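Hilanetti Building Residents' Association
Minutes of the September meeting

The meeting opened at 7:05 p.m. in the ground floor lounge. Thư Hứa chaired. Minutes of the previous meeting were read and accepted with one correction: the bicycle rack is on the Nevura Street side, and the earlier minutes had it at the rear entrance.

1. Matters carried over

The lock on the mailroom door has been replaced. Keys are cut and can be picked up from the office on weekday mornings. Residents who still have the old key should hand it in.

The dripping valve in the second floor laundry was looked at and needs a new washer. The part is on order.

2. Water shutoff

The city will replace the service line on our block in the coming month. Water will be off from 9 a.m. until 3 p.m. on the day. Notice will be posted in both elevators as soon as the city confirms. It was asked whether the boiler has to be turned down beforehand. The chair will check with Druvel, who hold the boiler contract, and put the answer on the same notice.

3. Parking

Unit 246 has again asked for a second space. There is no free space at present and the unit stays on the waiting list. The list will now be kept at the office so that anyone can look at it.

Visitor parking was discussed at some length. Several residents reported cars left in the visitor spaces for days at a time. A limit of 32 hours was proposed and there was some discussion of why it should be such an odd figure. The proposal was changed to one night, with longer stays by arrangement with the office. Agreed on a show of hands, one against.

4. Floor care in the common areas

The contract with Kılıçarslan for cleaning the lobby and halls ends this winter. They have offered to renew on the same terms, with a price increase of $60 a month. A second quote has been asked for and has not come in.

There was general agreement that the stairs are kept well. Opinions on the marble were mixed. Some residents find it slippery after mopping and would like the work done before 7 a.m. Others said the noise of the machine at that hour would be worse. It was agreed to ask for mopping between 10 a.m. and noon, and for a mat inside the street door from the first rain on.

The question of polish came up. The present product leaves a film that shows every footprint. The chair suggested leaving polish out of the new contract altogether and having the stone buffed twice a year.
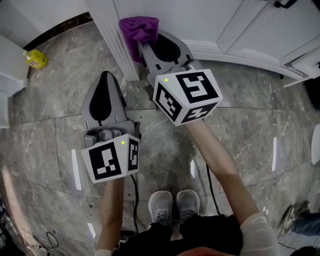 Thư Hứa added that whichever firm is chosen, the contract should name the cleaning product, so that it cannot be changed without the association being told. This was agreed and will be written into the request for quotes. A decision is put off to the next meeting.

5. Budget

The reserve for small repairs stands at $1000. The washer for the laundry valve and the extra mailroom keys will come out of it. No other spending was approved.

6. Other business

The book shelf in the lounge is full. Please take some before leaving more.

A resident on the third floor asked that the hall window be kept shut at night now that the evenings are cooler. Agreed.

Next meeting in October, same room, 7 p.m. The quotes for floor care will be sent out ahead of time.

Meeting closed at 8:20 p.m.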